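Speaker notes – "Collecting demonstrations in simulation before the real kitchen"
Kasanwood workshop, Saturday, second slot after lunch
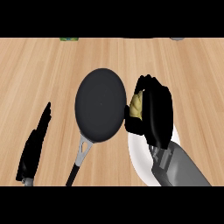 Slide 1. Simulated tabletop task: pan, plate, and the right hand holding the food item at the rim of the pan.

Leave the slide on while people sit down. Say good afternoon, say my name slowly. Thank Lourenço Patrício for the invitation and for reading the first version of the talk.

Start with the question we had in November. We wanted a policy for simple kitchen moves with two arms, and we had almost no examples of them. How many do we need, and who will make them?

Point at the slide. The operator sees this view during the work. At this moment the right hand is close to the pan, nearly touching it. Ask the audience: is this a good example or a bad example? Wait for answers. Then say that from one image we cannot know it, and this is the reason we store the full episode and grade it afterwards.

Slide 2 – The setup
We call the collection tool Sulamus. The operator moves the two arms by remote control and the simulator records the joint positions, the views and the commands. The task sentence is always the same inside one batch. Do not explain the network protocol here, it took too long in the rehearsal. If somebody asks, Muchen Hao wrote this part and sits in the front row.

Slide 3 – What we ask from operators
Read the rules aloud, they are short.
Begin from the rest position.
Do not stop in the middle to think. If you are lost, cancel the episode.
Use the hand which is nearer to the object.
After a drop, you may pick up again and continue, but mark it.

Say something about the last rule. In the beginning we deleted all the episodes with a drop. Muchen was against this and he was right – a system that has never seen a correction does not know what to do after its first mistake. Now we keep them in a separate group, and the training script decides how much of this group to use.

Slide 4 – Numbers
One session gives us about 28 episodes that we keep. We had 11 operators. Two of them had used remote control before, the others learned it with us. Speak slowly here, people like to write the numbers down.

Mention that the beginners were slower, but their paths were more different from each other. For us this was useful. The experienced operators repeat almost the same movement every time, and the policy becomes narrow.

Slide 5 – Problems
Contact with the pan. The simulated fingers can push it a little and the operator does not feel anything. We added a small sound for contact. Play the sound (check the volume before!).
Hidden objects. An arm can cover the plate, and then the operator must guess where its center is. We still have no good answer for this.
Boring work. After one hour the quality goes down. We make a break earlier now.

Slide 6 – Next step
The same task on the real table in the Cordeiro lab. Be careful with promises. We do not know yet how much of the simulated data will help there. The grading tool, Mavska, will be shared with the workshop participants, the link is on the last slide.

If there is time, show the replay of a canceled episode. If the time is short, skip it and go directly to questions.

Questions I expect: the friction values (Muchen), cost of one session (Lourenço has the table), why two arms for this task (me – the later tasks need both, and we did not want to change the setup between batches).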